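**Haze under the glass on a round inlaid table -- how to clean without lifting it?**

Posted by Vilja Manninen, 12 May 2026

I have a round table with a glass top over a dark reddish-brown inlay. The inlay has a carp etched in pale lines, with a ring of cloud scrolls round it and two smaller fish near the edge. It came from a house clearance in Wastelbridge with no paperwork.

Since February there has been a faint haze in one area. I have cleaned the upper face of the glass with a microfibre cloth and plain water, then with a 5% vinegar solution. Neither made any difference, so I assume the haze is on the underside or on the inlay itself. The glass is 13 mm thick at the edge and I can find no clips or screws. A thin bead of something clear runs round the join.

I would prefer not to lift the glass unless there is no other way. I have knitted work gloves, but no suction lifters. What is the correct order of work? 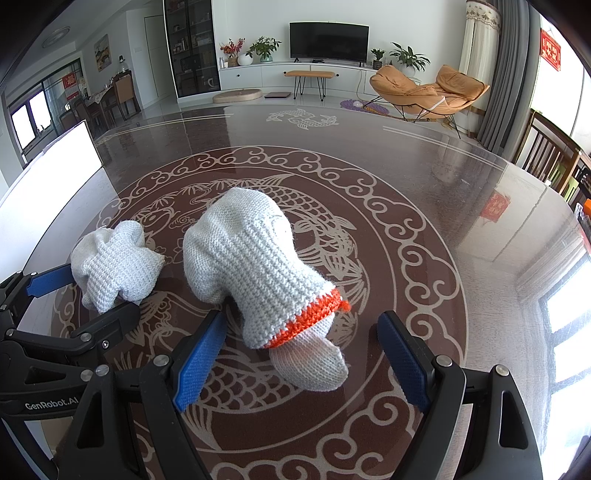 Vilho Manninen asks whether the haze moves when the room warms up, and that needs settling before anything else. If it shrinks on a warm afternoon and comes back overnight, it is moisture in the gap. If it stays the same size and shape, it is more likely residue from an old polish. Mark the outline on top of the glass with a chinagraph pencil and check it morning and evening for a week.

---

**Juntunen**

Stop using vinegar until you know what the clear bead is. If it is silicone, weak vinegar will do little to it. If it is a lacquer or an old glue, you may soften it, and liquid can then creep under the edge by capillary action. I have seen a tray ruined that way.

For the upper face:

- Dust first with a soft dry brush. Grit under a cloth causes fine scratches, and on glass this glossy they show at once in low light.
- Dampen the cloth, never the glass. Use distilled water with a little isopropyl alcohol.
- Work from the centre outwards and stop short of the rim. Finish the rim with a cotton bud.

If it proves to be moisture, put the table in a dry room with a dehumidifier set to 52% and leave it alone. Do not use a hairdryer. Local heat can crack thick glass, and an inlay on a wooden base may move at a different rate from the base.

If it proves to be residue, the glass has to come off. That is a job for two people and proper suction lifters. The bead must be cut all the way round with a thin plastic blade, held flat against the glass. A steel blade will mark the inlay the first time it slips.

On gloves: plain knitted ones are fine for shifting furniture but poor for bare glass. They slide, and they shed fibres which you will then trap under the top. Use nitrile-coated gloves for the lift and clean cotton ones for anything that touches the inlay.

---

**Bollevix**

just use newspaper, always worked on ours

---

**Traromier**

Newspaper is all right on a window but I would keep the ink away from a pale band or a clear bead.

Agree with Juntunen on the rest, with one addition. Before cutting anything, hold a torch almost level with the surface and look across it from several sides. Haze on the underside of the glass will cast a weak shadow on the inlay. Haze on the inlay casts none. Do this after dark, as window reflections will hide the effect completely.

If it is on the inlay, I would take it to a furniture restorer before applying any solvent. Etched lines are sometimes filled with a coloured wax or paint, and alcohol can take that out in one wipe. Test 2 cm at the rim if you must, and wait a full day before judging it.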